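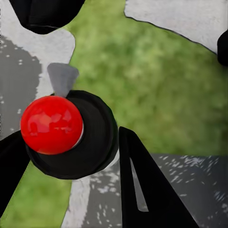

Why is the rye starter slower than the wheat one this month? The rye jar lives on the windowsill side of the bench, and in July that side of the Remwood kitchen is freezing until mid-morning.

July, 6:40 am. Moved both jars to the shelf over the dishwasher. Ataberk moved them back at seven for reasons of symmetry. Moved them again and put tape on the lid.

Batch 72. Flour 1210 g, salt went in late (me). Dough felt slack at the second fold, a bit better at the third. Danai reckons the new bag is thirstier than the old one and wants five per cent more water. I reckon Danai wants ciabatta.

Oven: dial says 230, probe says 208. Have written 208 on the door in marker, next to the last person's number, which was also wrong, and the colour matches nicely.

Crust good, crumb tight near the base. Zineb ate the evidence before I could cut the second loaf, so no notes on that one.

To do: ask Houda whether Rirkilside still sells the coarse rye. Label the salt. Find the other banneton, last seen holding onions. Feed Taka (wheat) at 4, rye whenever it looks sorry for itself.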